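By Saturday the Urnidley club had spent nine weeks teaching Tellen to do the washing-up, and I had yet to see a clean plate. It was going to win the Sternelex Cup, they said. I had put 28 pounds towards that robot and my hopes were low.

"Watch the hand," said my daughter.

I watched the hand. It thought about things.

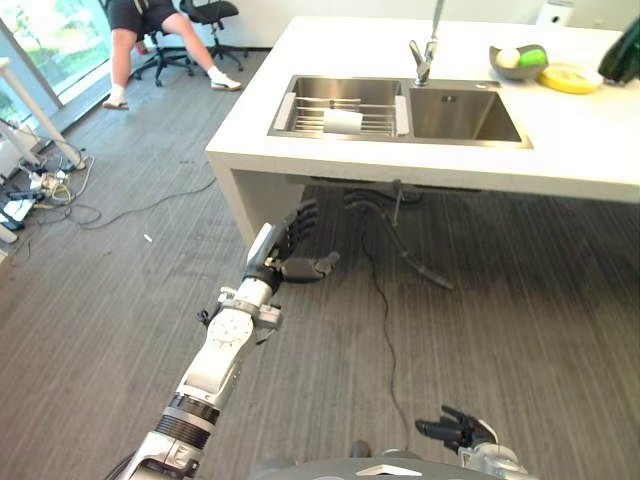
"Urban's team have theirs stacking bowls," I said.

"Urban's team cheat."

"How?"

She typed something and didn't answer. Two minutes went by — I could have done the lot by then, pans included.

"It's planning," she said.

I went to put the kettle on.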